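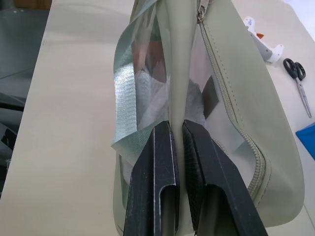
According to a reader of the first release, the Sauerland rows should have been split by valley — a fair point, and version 2 does so.

Lorater Rainfall Table, v2

Contents: 3,635 daily readings from 57 gauges, one row per gauge per day.
Fields: gauge_id, valley, day, mm, flag.
Units: millimeters, one decimal place. Missing values are blank, never zero.

Known gaps: 54 rows carry flag 2 (gauge frozen). Snow is not converted to water depth. Gauges in the Ruden group report at 7 a.m. — all others at midnight.

Related
Gallent Stream Levels
Ruden Soil Moisture
Lorater Rainfall Table, v1 (archived)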